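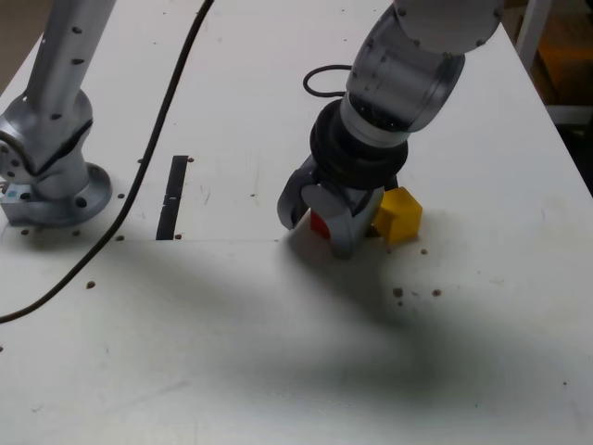 Do I have to be good at puzzles to take part?
Any level of skill is fine, including none. We ask only that you are 18 or older, can sit at a table for an hour, and can tell red from yellow.

Cube People Wanted
Paid sessions, Ganness Play Study
Posted in: Calls for Participants, Part-Time and Odd

Ganness is working on a tabletop game for two players. It has colored cubes, a flat surface and a rule sheet that has been rewritten more often than most wills. We need adults who have never seen it to sit down, move cubes and tell us where the rules stop making sense. Early feedback suggests this will be somewhere in the second paragraph.

Sessions run through March in the Söderlund Building, Room 463. The elevator goes to four. The sign in the elevator says it goes to five, and we have stopped arguing with it.

What you will do

You will be paired with someone you don't know. One of you gets a card showing where the cubes should end up. The other one gets the cubes. The person with the card talks, the person with the cubes moves them, and then you trade. No pointing. No saying "there." Most people discover within a minute that they use the word "there" constantly, and a few take it personally.

After each round you fill out a short form. It asks how clear the instructions were, how hard the round felt, and whether you would play again with the same partner. Partners do not see each other's answers. We learned that one early.

Then there is a break with coffee, and then the Ravier round, in which the same thing happens with a time limit. Ravier is the working name of the harder version. It comes from the little rectangular dish that the snacks were in when we thought of it, and if you have a better name, the last page of the form has a box for that.

Who we want

Adults who can follow directions and adults who can't, in whatever proportion shows up. Married couples may apply but will be split up. Siblings, same. If you design games for a living, please sit this one out, and the same goes for anyone who took part in the fall sessions and remembers how the corner rule works. If you have forgotten, you are welcome back.

You don't need your own anything. Reading glasses, if you use them.
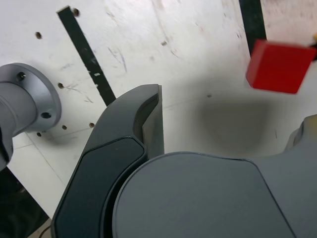
Wording is what we are testing, and the hardest wording has to do with distance. "A little to the left" means one thing to a carpenter and something else to a person who parks in the city. So you should know before you apply that our tables have had a life. The white surface has faint gray scratches and smudges on it, some marks that look like pencil, thin straight seams, and small round holes drilled into it in places. Players are allowed to use all of it. "Put the red one next to the hole" is a perfectly legal instruction, though you would be surprised how long two grown people can spend establishing which hole. A clean new table has been offered to us and we turned it down. The scratches are the closest thing the game has to scenery.

Pay and hours

Each session lasts 90 minutes, break included, and pays $45 by check at the end. Morning sessions start at 11. Afternoon sessions start at 2:30. Please be on time, as your partner can't do much with a card and no one to talk to. If you are more than ten minutes late we will give your chair to someone from the hallway.

You can sign up for two sessions at most. After that you get good at it and are no use to us.

One longer spot

We also want one session host for the whole month, twelve hours a week, at $688 a week before taxes. The host reads the rules out loud in an even voice, puts the cubes back on their starting marks, and writes down what people say when they get stuck. Legible handwriting matters. So does a straight face. You may not help, hint, wince or look at the correct spot. Previous experience with small children, jury duty or poker would all be considered.

Getting here

Street parking on Romar Avenue is metered until six. The lot behind the building belongs to the dentist, who will have you towed, and has.

How to apply

Call extension 2348 at the Söderlund Building and ask for Orest Holovko, or leave a note at the front desk with your name, a phone number and whether mornings or afternoons suit you. Host applicants should add a paragraph, written by hand, explaining how to get from their front door to their refrigerator. Do not use the word "there."

Orest calls back between 4 and 5 p.m. He will not explain the corner rule over the phone, so please don't ask him.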